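4.2 Where people stand while they wait

The most exciting result came from the shared kitchens. Across 772 coded visits, residents at Onmont lingered longest at the counter, even when chairs were free. Mohammadi and Asadi coded the visits separately and agreed on all but 28.
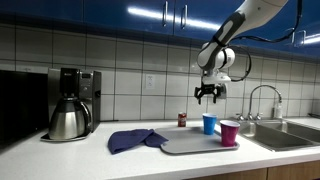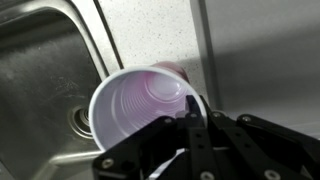

Figure 4. Kitchen counter (first picture) and a disposable cup (second picture).

We love how steady this pattern is! Talk started sooner at the counter than at any table, and it peaked in November.

Last updated: November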